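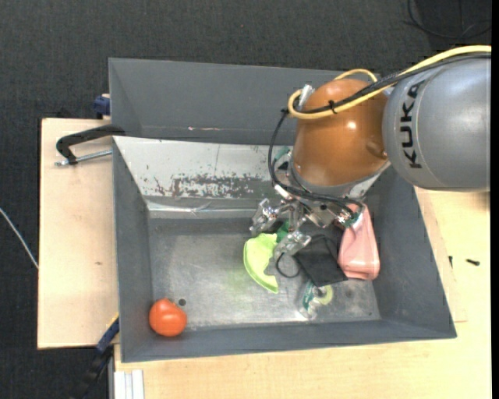

Casalano Open Bin, large, gray, with mixed small goods inside

Casalano Open Bin, Large
Sold by Bandar Storage Supply
Color: gray
Material: metal
Page updated 2023-10-03

The Casalano Open Bin is a large open-top metal bin for small goods that don't stack well. Pouches, folded cloths, soft toys, returns and odd parts can all go in together and be sorted later. It sits on a table or bench at a height where most people can reach the bottom without bending.

Stores use it at the returns desk and on the packing table. It also works in a classroom, a laundry room or a garage. If you need to keep items apart, order the divider set, which splits the bin into two halves and lifts out when you want the full space back.

Load and placement

The bin is rated for 50 pounds, spread evenly across the floor. Set it on a flat, level surface that is at least as large as the base. A wooden tabletop is fine. On a finished or painted top, we suggest the felt pad set. The bin should not be carried when it holds more than 20 pounds. Do not stack full bins.

This is an indoor product. It can stand in an unheated room, but it should not be left out in the rain or used to hold liquids.

Cleaning

Empty the bin and wipe it with a damp cloth and mild dish soap, then dry it. Lint from fabric items collects in the corners, and a soft brush gets it out. Do not use steel wool or scouring powder. Small scuffs can be covered with the gray touch-up paint listed under accessories.

What comes in the box

One bin, fully assembled, and one care card. The divider set, felt pads and paint are sold separately.

Accessories

Divider set, large
Felt pad set
Gray touch-up paint
Clip-on label holder, pack of 20

The label holder fits the older Kidix bins as well. The divider set does not. Kidix bins are narrower, and a Casalano divider cannot be trimmed to fit them.

Ordering

Single bins ship in two to four business days. Orders of 20 or more go out on a pallet from our Farías warehouse, and the freight charge is shown before you pay. For orders over 200, please ask for a quote. The current production run is 3000 bins, and the next one is planned for July.

Bins may be returned unused within 50 days in the original carton. Check the carton when it arrives and note any damage on the delivery slip before signing. If you find a dent after unpacking, send us a photo of the bin and the carton label. We will replace the bin or refund the price, whichever you prefer.

Also in this line: Casalano Open Bin, Small; Casalano Open Bin, Medium; Casalano Bench Tray.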